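Mumdale Parents' Swap Group
Minutes, Thursday, 7 p.m., library back room

Present: Irena Brzozowska (chair), Marianna Jakubowski, Fulvio Bassi, Ismail Samir (minutes). Apologies: Genowefa Kaczorowski, who sent a cake, which was accepted.

1. Last minutes. Approved after Fulvio asked that "shouted" be changed to "remarked."

2. July swap. Doors open at 2. Tables will be sorted by age, as agreed in spring and again last month. Marianna asked what to do with clothes labeled 0–3 months that would fit a spaniel. Go by eye.

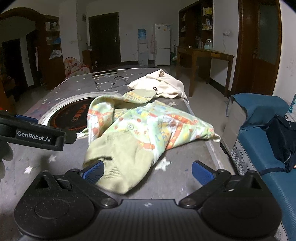
3. Money. We have $71. The hall wants $40 for the afternoon. Fulvio proposed a raffle. Irena asked who still had the prize from the last raffle. Discussion moved on.

4. Snaps or buttons. Not on the agenda. Ran 25 minutes. No vote taken, two people no longer sitting together.

5. Leftovers. Ismail to call the Drekau shelter and ask what sizes they need. Winter coats stay in Irena's garage, under protest (Irena's).

Next meeting: same room, if Marianna finds the key.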